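Notebook, October, continued from the page with the coffee ring

Sourdough hydration / flour comparison, Tustetti vs. Brarnska

Picking this up after lunch. Mohsin's summary from last month says the Tustetti flour "takes more water" than the Brarnska and gives a better loaf for it. I have read the summary twice and still can't find where he measured anything. He made a dough that felt stiff, added water until it didn't, and baked it. That is how I bake at home and I have no quarrel with it as supper. I don't want it going into the recipe book as a result.

So, same recipe both ways, by weight. 800 g flour, starter from the same jar, salt from the same box. Both bags opened this morning. I asked Orla C. to label the bowls with a letter and keep the key in her pocket until we'd written down how the doughs felt. She thinks this is overkill. Maybe, but last time we all knew which was which and we all agreed with Mohsin, and that bothers me more than a little.

Water at the low end first. Both doughs came together without a fight. I wrote "A slightly tighter." Áine wrote "B tighter, I think." Ita wrote "same." We did this without talking, which was the point. Four hands in the dough would have been better than three, but Orla had the key so she was out.

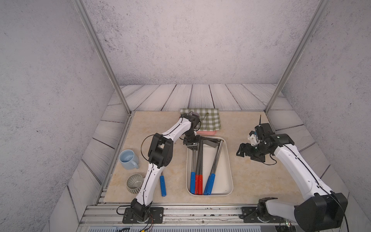
Rested both for 30 minutes under damp towels and went again. This time Áine and I both had A as tighter and Ita had no opinion. I would love to call that agreement. Two people out of three on a coin toss is also what you'd get from people who had no idea, so I'm leaving it as a note and nothing else.

Bulk rise. Straight-sided tubs, rubber band at the starting level. The bands slip. I caught one that had rolled down the tub when I moved it, and if I caught one I have to assume I missed others in earlier runs. Switched to a marker line. Somebody please go back and put a question mark next to every rise height in the September pages. I've done the first few.

Room temperature is the bigger problem. The thermometer on the wall and the probe do not agree, and I don't know which of them to believe. Put the probe in ice water and it read close enough to freezing that I'll trust it for now. The wall one I took down. Mohsin's doughs were all proofed according to the wall one, and by his own account his two flours were done on different days. A warm afternoon would explain his whole finding as far as I can tell. He'll say it wouldn't. Fine, then he can repeat it on one day.

Shaping. Ita shaped all of them so there'd be one pair of hands. She says B was easier to handle. Orla kept a straight face, good for her.
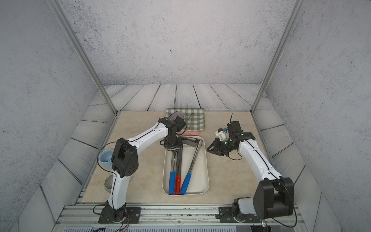
Worktop, gingham cloth folded flat near the back.

Baked one from each bowl, same oven, swapped shelf positions halfway. I know the top runs hot. The Horville manual claims even heat on every shelf and I have thrown away enough dark rolls to say otherwise.

Opened the key once the loaves were out. A was Brarnska, B was Tustetti. So the one that felt tighter to two of us was Brarnska, which is the wrong way round for Mohsin's claim if you take "tighter" to mean "wants more water." I don't think you should take it to mean anything yet.

Loaf weights: the A loaf came out at 377 g. The B weight is missing. Áine read it off the scale and I was writing the oven time and neither of us put it down, and by the time we noticed, the end was sliced off it. Stupid. Next time weigh before anyone touches a knife, and say the number out loud to whoever has the pen.

Crumb looked alike to me. Orla preferred B, but she knew which it was, so I haven't recorded a score for her. She was annoyed. I'd be annoyed too.

On the Kinsella booklet that Mohsin keeps quoting: it says stoneground flours absorb more because of the bran, and that may well be right. Neither of our bags says how it was milled. He has assumed Tustetti is stoneground from the drawing of a millstone on the front. I have asked Orla Mac Suibhne to write to both suppliers and ask them straight out, along with the protein figure for the current batch, which could easily matter more than the milling.

To do:
Repeat at the higher water level, both flours, one day, probe only.
Second scale, or at least check this one against the brass weights.
Get someone who hasn't read Mohsin's summary to do the feel notes.
Lids for the tubs. The towels dry out at the corners and the dough skins over.
Take "better loaf" out of the draft recipe page until we have something behind it.

4 p.m. Mohsin stopped by, read this over my shoulder, and says his dough was "obviously" thirstier and I should have used my eyes. Noted. He has agreed to do the next round with the letters on the bowls, and Orla keeps the key again.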